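The drawer everything comes home to

Most people who run a kitchen for a living want to talk about knives. The woman who has run the one behind the long dining room in Trurisville for as long as the building has had a roof wants to talk about scissors.

"A knife is a commitment," she says, setting down tea I didn't ask for. "You need a board, you need to concentrate, you need to wash the board. Scissors you just pick up."

She asked not to be named, on the grounds that her sister-in-law reads this website and will want some of the good pairs back. There are 172 of them by her own reckoning, written in a notebook that used to be for recipes. At the height of things, one March, there were 194.
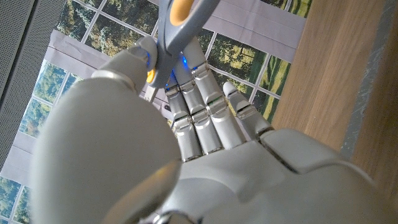 Scissors, she maintains, should be judged by the handle, and only then by the blade. She is unimpressed by the all-steel sort that Damer used to sell to hotels, handsome as they were. "Lovely in the shop. By the third bunch of chives you want your mother." Grey plastic handles, like those on the pair above, are much more her sort of thing. She has no time for anyone who calls them cheap, and she once sent back an entire box from Lüthi when the loops came too small for a grown thumb.

What does she cut? Bacon, herbs, pizza, string, parchment, the tops off bags of rice. She has taken them to a roast chicken in front of guests and says she would do it again. The one thing she won't cut is paper, at least with the kitchen pairs.

"Paper ruins them. Or it doesn't, I've read both. But I know who's been at the wrapping and I know what I think of them."

The oak table gets the same fierce loyalty. It came from a closing-down sale in Govasia and cost 800, delivery included, which she still considers a scandal. She oils it at five in the morning, before anybody can put a cup on it. A single lemon is allowed to live there. A bowl of them, she says, is showing off.
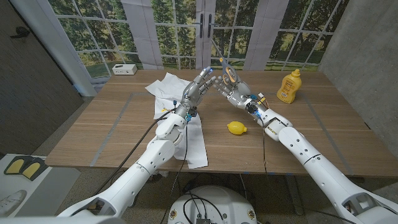
On putting things away

Her system has 5 drawers and one rule, which is that scissors go back closed. I asked how well the rule was observed. She looked at me for some time.

"Have you met people?" she said. 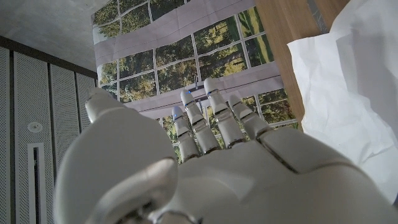
The fifth drawer is for strays: pairs that turn up in coat pockets, in the shed, once in the freezer — she suspects the peas. They stay there until somebody owns up. The record is eleven months. When I left she walked me to the door and glanced, quite openly, at my bag.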